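Painting an old bookcase matt black: shiny patches and corners that keep chipping

Asked in Furniture & Finishes
Viewed 1,496 times

Hi all, first time posting, so apologies if I've put it in the wrong section.

I've got a tall pine bookcase that came out of my mum's spare room. It had that orange varnish on it that everything had at one time, and I decided it would look lovely in matt black in the alcove next to the chimney breast. I'd seen a friend's and got carried away. I gave it a quick rub with some sandpaper, wiped it over with a damp cloth and put two coats of Tatard matt black on with a brush, over a weekend in March when it was still pretty chilly in the back room.

From the doorway it looks great. Up close, not so much! There are shiny patches on the sides where I went back over bits I'd missed, and I can see brush marks on the shelves when the lamp is on. Worse, the front edges of the shelves are chipping. I slid a big cookery book in and a flake the size of a fingernail came away, with the orange grinning at me underneath. The top corners have gone too, from where I brushed past with the hoover.

I don't want to strip the lot if I can help it. Can I sand it back a bit and go again? Do I need a primer, and does it have to be a black one? And why do the corners go first when the paint looked just as thick there as everywhere else? I was also half thinking of doing the inside in grey, so if anyone has done a two-colour one I'd love to know how it came out.

Thanks in advance, I've got books in piles all over the landing.

Comments

What sort of varnish was it, do you know? If it was the thick sticky kind you might be in for a longer job.
Asker: No idea, sorry. It was quite glossy and went a bit gummy when I sanded it.
Gummy isn't great. Let it go properly hard before you do anything else to it.

Answer 1 (178 people found this helpful)

You need a primer. Paint won't grip on varnish, it just sits there. Sand it, prime it, paint it. I used Hetent on my kitchen cupboards and they've been fine, and I've got two teenagers who open everything with their feet.

Comments

Asker: Thank you! Did you have to take all the old paint off first?
No, just the loose bits.

Answer 2 (292 people found this helpful), accepted
Posted by Darius Strazds

You can rescue this, and you don't have to strip it. I've done more of these than I'd like to admit (my wife has a weakness for the furniture bit at the back of the Gautier salvage yard, and I'm the one with the sander) and I've made every mistake you mention, some of them on the same wardrobe.

First thing, leave it alone for a fortnight. I know, books on the landing! But if the varnish went gummy, the paint over it may still be soft, and sanding soft paint just rolls it up into little sausages and clogs your paper. Put it somewhere warmish and press a thumbnail into a shelf underneath, where it won't show. If it leaves a dent, wait longer.

Then do the fingernail test on the sides. Pick at a chipped edge and see how far it peels. If it only comes off at the front edges and the corners, sand those back to bare wood and feather the paint around them until you can't feel a step with your eyes shut. If it comes off in sheets, I'm afraid I'd take the lot off, it'll only annoy you for years. Medium paper to start with, fine paper to finish, hoover it, then wipe it down with sugar soap and let it dry overnight.

Yes to primer, and make it one that says it's for varnished or shiny surfaces. It doesn't have to be black. Dark grey is easier because you can see where you've been with the top coat, whereas black on black in the evening is a nightmare and that's how you get holidays (missed bits, my dad's word). If you can only find white, use it, but you'll probably want a third coat on top.

Shiny patches: that's from going back over matt paint when it's started to dry. Do one whole side at a time, top to bottom, and then walk off and put the kettle on. If you spot a miss, leave it for the next coat. I use a little foam roller for the flat parts and a brush only for the insides of the corners. Stir the tin properly as well. The stuff that makes it matt sinks to the bottom, and if you don't scrape it up you get half a tin of satin followed by half a tin of sludge.

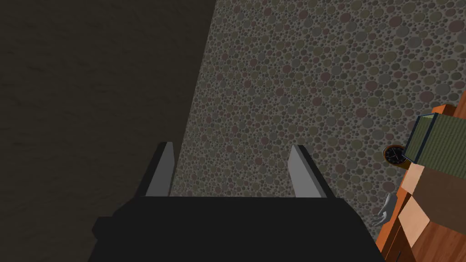 Corners chip because wet paint pulls away from a sharp edge, so you end up with hardly any there however thick it looks. Take the sharpness off before you prime: three or four strokes with fine paper wrapped round a block, at a slant, on every edge a hand or a book is going to meet. You're after something like the soft bevel on the corners of that big black block at the bottom, which is also a good match for the flat, nearly solid matt black you're chasing. And on your grey idea, look at the left-hand prong, with its lighter front face and the darker sliver down the side. Grey inside a bookcase will do the same sort of thing, so paint a bit of card and stand it in the alcove at different times of day before you buy a big tin.

Mine at home is black outside and a Horano grey inside, and I'm very happy with it. Books back in after a week, and don't shove them for a month.

Comments

Asker: This is brilliant, thank you so much. Thumbnail went straight in, so it's been moved to the dining room to sulk.
Ha, give it time.
Does the bevel thing work on MDF?
Yes, but go gently and seal the edges first or they go furry.

Answer 3 (2 people found this helpful)

I'd have waxed it. Pine looks nice waxed.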